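Strata & Renters Corner > Living in small places > Leaving dishes in the rack: where does your household stand

Page 1 of 1

GracielaG
We have been in the flat since February and the only thing we have properly fought about is the dishes. Washing them is fine. We both wash. The dispute is over what happens next. I grew up in a house where you washed, you dried with a tea towel, you put away, and the bench was bare before anyone was allowed to watch telly. My partner grew up in a house where the rack was more or less a cupboard with no doors. He takes a bowl out of it, eats, washes it and puts it back in the rack. The actual cupboard has been holding the same four bowls since we moved in and I don't think he could tell you what colour they are.

He says air drying is more hygienic and that tea towels are filthy. I say a rack full of crockery is visual noise and also there is 93 cm of bench in the whole kitchen and the rack is sitting on a fair whack of it.

Who is right? I will be showing him this thread so please be on my side.

bench_press
He's right. Sorry.

Rodrigo Pinheiro
Tea towels are only filthy if you use the same one for a fortnight, and dry your hands on it, and mop up the dog's water with it. So in my house, yes, filthy.

Marinho_Mum
Team empty rack. Three kids, one rack, and if it isn't cleared before bed then breakfast is a game of Jenga. I've lost two good glasses to people fishing a spoon out from the bottom. The rule here is whoever wants the next thing washed has to empty it first, so as you can imagine there is a lot of hovering and a lot of very full sinks.

kettlecorner
That rule just moves the pile to the left.

Marinho_Mum
It does. But the pile on the left is ugly enough that someone cracks eventually. Usually me.

Horácio Barros
I managed a commercial kitchen for 14 years and we air dried everything. You rinse hot, rack it and leave it alone. We did put it away once it was dry, though, and that is the part your bloke has skipped. Air drying is a method. Living out of the rack is just not finishing.

GracielaG
Horácio I am printing this out.

bench_press
Printing it out and leaving it on the bench, presumably.

Arnaldo Bettencourt
Nobody has asked about the dishwasher.

GracielaG
There's a gap for one. It has the recycling in it.

stokafan
Unpopular opinion: ditch the rack altogether. We got rid of ours last year and put down one of those thick microfibre mats. Dry it off, fold it up, shove it in the drawer. The whole bench comes back and you're forced to deal with the dishes because they look ridiculous sitting on a towel.

Rodrigo Pinheiro
We had a mat. It smelled like a wetsuit by week two.

stokafan
You have to wash it.

Rodrigo Pinheiro
Then I've got dishes and laundry.

kettlecorner
Over-the-sink is the answer in a small kitchen. Ours is a Stoka, rolls out across the sink like a bamboo blind except it's metal. Holds plates fine, drips straight down, no tray to clean. It's useless for anything tall and it will not take a wok, and every visitor tries to fill the kettle through it.

Horácio Barros
Those are fine for two people. With four you can't get at the tap.

Lourenço Paiva
Long reply, apologies, I've been through the lot.

Started with the white plastic one that comes with every share house. Went orange, then went in the bin. Then a wooden one, the folding kind, very handsome in the shop, grew its own ecosystem by the end of winter. Then a two-storey chrome thing from Fluvov, which I still think was designed by somebody who'd only had plates described to them over the phone. It rusted at every join and you couldn't see out the window.

What I've learned is that the rack is hardly ever the problem, it's the size. Buy a big rack and you will fill a big rack. We went down to a small one on purpose, just enough for one dinner, and the arguments mostly stopped. You run out of room and somebody has to put a bowl away. My wife calls it rationing. I'd also stay away from anything white, or anything with a cutlery cup that has a closed bottom, unless you want to find out what knife soup is.

For the record, in the order I'd look at them if I was starting again:

1. A tray with a wire rack in it
The boring one and still the best for most people. Get dark colours, they hide the tea stains. Wire dividers that stand up properly will hold a dinner plate without it slumping onto its neighbour. Look for a tray with ridges in the floor so things don't sit flat in the puddle, and a rim high enough that the puddle stays where it's put. Downside is that the tray is nobody's job. Once a week, hot water, old toothbrush, get into the grooves. Ours was a Skaltier and outlived the kettle, the toaster and a lease.
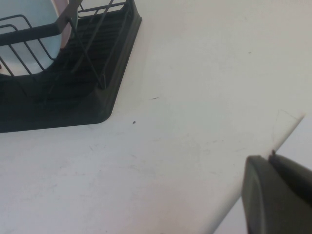

2. Roll-out over the sink
Agree with kettlecorner, great for couples and people who eat off flat things. I would not buy one if you have a single bowl sink. You will be taking it off and putting it back on all night like a hat.

3. Wall mounted, over the sink
The dream. Drips into the sink, bench stays clear, and it's technically a cupboard so Graciela's partner can carry on as he is and be correct. Needs screws in the wall. Renters, read your lease before you get the drill out, tiles are not cheap and agents can smell a rawlplug.

4. The mat
Good as a second rack at Christmas. As an only rack, see wetsuit, above.

stokafan
I feel targeted by number 4.

Lourenço Paiva
You should.

Arnaldo Bettencourt
Number 3 is what my grandparents had, built into the cupboard above the sink with slats for a floor and doors on the front. Wash, put it up, shut the door, done. Nobody in that house owned a tea towel except the souvenir ones, and you weren't to touch those. I have no idea why every kitchen here isn't built that way.

GracielaG
Wait. So it's a rack, but with doors.

Arnaldo Bettencourt
Yes.

GracielaG
So he'd be living out of the rack and I'd have a bare bench.

bench_press
Marriage saved by a hinge.

Marinho_Mum
I'd still want it emptied before bed.

Horácio Barros
You'd want airflow in it. If the doors are solid and you shut them on a hot wet stack, you've built a sauna. Leave them open for 30 minutes or so, or get someone to put vents in.

kettlecorner
Thirty minutes of open doors at head height. I give it a week before someone's got a black eye.

Rodrigo Pinheiro
Has the partner been allowed to speak at any point?

GracielaG
He has read the whole thing over my shoulder. His position is that bench_press is the only sensible person on here, and that Horácio's kitchen had staff. He has agreed to a smaller rack. We have not agreed on who buys it. He also wants it noted that he does know what colour the cupboard bowls are, and he said green.

They're blue.

Marinho_Mum
Oh dear.

bench_press
Some blues are quite green.

Lourenço Paiva
If you're going smaller, measure your biggest plate before you go to the shop. I didn't, and the big plates lived on top of the fridge for most of a year.

GracielaG
Update for those still following. Smaller rack bought, black, he paid. It has been emptied three nights out of four. The fourth night was mine, I had a headache, and I have heard about it every day since.

Arnaldo Bettencourt
And the recycling?

GracielaG
Still in the dishwasher gap. One thing at a time.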